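Back from Drutdale, and some notes on the camp

13 February 2023

I got home late last night and slept most of the morning. A few people have asked what it was like at the Drutdale site, so I'm writing it down while I still have it straight.

I was there for 10 days. The site was opened in November for families coming down from the Dakatum side after the river villages were flooded and the fighting closed the upper road. It was planned as a transit stop, three nights at most, and then people would be moved on to Vorkovico where there are proper buildings. That plan is still on the notice board at the registration desk. Most of the people I met had been there since the first week.

When I left, the list had 725 households on it. The list is kept on paper and copied to a laptop in the evening when the generator runs. I spent my first four days doing the copying. Names get spelled three or four ways depending on who took them down, and a family that was registered twice gets a call to the desk, which worries them, and then they stand in line to be told it was a spelling problem. I would like whoever runs the next one of these to settle the spelling rules before anyone picks up a pen.

Food comes in by truck from Chraibi. The road is 46 miles and the last part is unpaved, and there are 3 checkpoints. On a good day the trucks are in by noon. While I was there they missed two deliveries, both times held at the second checkpoint over a form that had been accepted the week before. On those days the kitchen cut the evening meal to flour porridge and people were calm about it, calmer than I was. The flour itself is fine. The cooking oil runs out early every time, and women at the distribution point told me they were trading soap for it by the end of the week.

Water was better than I had been told to expect. There are two tanks on the east side and the line moves quickly in the morning. The west side is the problem — it's uphill, and older people there depend on somebody else's children to carry for them.

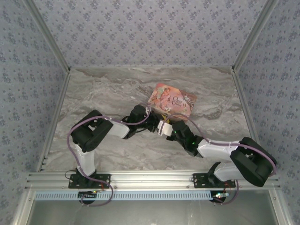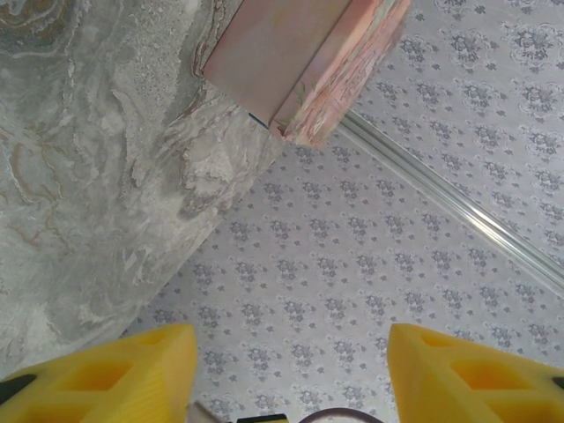

Hajar Nasr read a draft of this and told me I was being too easy on the transfer plan. In her view the east side tanks and the quick line are beside the point, because a site that was meant for three nights should have been either emptied or rebuilt by the new year, and it has been neither. She wanted me to say plainly that Vorkovico has said yes to taking people twice and then put the date back both times.

So I'm saying it. I was in the tent for the second of those meetings. The reason given was that the buildings weren't heated. That may be true, but the tents aren't heated either, and I said so, and it was written down, and the meeting moved on to latrines.

The school is the other thing I want to mention. It's one long tent with a divider down the middle, younger children on one side and older on the other. There are benches for the older ones. The teachers are mostly from the camp and had not been paid when I left. They have chalk and two boards and very few books. A girl of maybe twelve asked me whether her grades from before would count, and I had to tell her I didn't know. I've written to the education office in Chraibi about it. If I get an answer I'll post it here.

People have also asked what to send. Please don't mail clothes. There is a container of clothes there already and no one free to sort it. Money for oil and for the teachers is what's needed, and I'm trying to find out which account it should go to so that it doesn't sit in an office for two months.

I'm going back in the spring if they'll have me. Before that I have to return the borrowed boots, get my shots updated and finish typing up the last pages of the list, which I carried home in my bag with permission. Comments are open. I'll be slow answering this week.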